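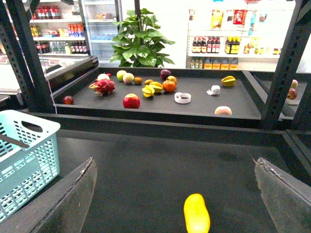 Fruit and Snack Project, Progress Report to the Momier Fund
Covering the spring through October

Hello again from Oridville! You asked us to keep these reports short and readable, so I'm writing this one the way I'd tell it to you over coffee, and the spreadsheet is attached separately for anybody who wants the full detail.

Where we are

We're now running in 6 after-school sites, up from four when your first payment came through. The two new ones are the Sisay Street library and the church hall on the Kumach side of town (the one with the terrible parking). Between all of them we have 157 kids signed up, and since the spring we've handed out 3,042 servings of fruit. I had to add that up twice, I was so pleased with it.

The library has been the easy one. They already had a sink and a fridge, and the staff let us store our trays in the back hallway. Kumach took longer. The county wanted a hand-washing station within a certain distance of the serving table, and the hall's only sink is down a flight of stairs, so we lost most of a month going back and forth before we bought a portable one. That's the line in the budget marked "equipment, other," in case you were wondering.

What the kids are eating

Bananas, mostly, still. But we've been putting out one less familiar fruit each week with a little card next to it saying where it grows and how you eat it, and that has gone much better than I expected. Mango was a hit at every site. Papaya was not (a fair number of pieces came back with one bite out of them). Plums depend entirely on the week and how ripe they are when the truck gets here.

We also changed how we serve. In the spring we were bagging everything up ahead of time, and a lot of those bags went home and stayed shut. Now the kids pick from trays, and the older ones help cut and set out. It's messier and it takes about fifteen extra minutes, but less comes back to us at the end of the day.

Money

We've spent $1,139 of the supplies line so far, and that includes the washing station, cutting boards, the trays and a second cooler. Fruit itself is running a bit over what I planned. Berries were the problem, and we've stopped buying them until the price comes down. I'd like to move a small amount from printing to food, as we've hardly printed anything. Could you let me know if that needs a form, or if an email is enough?

What hasn't worked

The parent evenings. We held two, and both were thin. One fell on the same night as a school concert, which I should have checked. I'm going to try setting up a table at pickup time on a Monday instead, when people are already standing there with ten minutes to kill.

The take-home recipe sheets are behind too. The English ones are finished and the Spanish ones are still being checked.

Next few months

Keep all the sites going through the winter, get the recipe sheets out, and find a second supplier so that one late truck doesn't wipe out a whole afternoon. I've got a quote from one place and am waiting on another.

You're welcome to come by any afternoon after 3:30. Bring shoes you don't mind getting juice on!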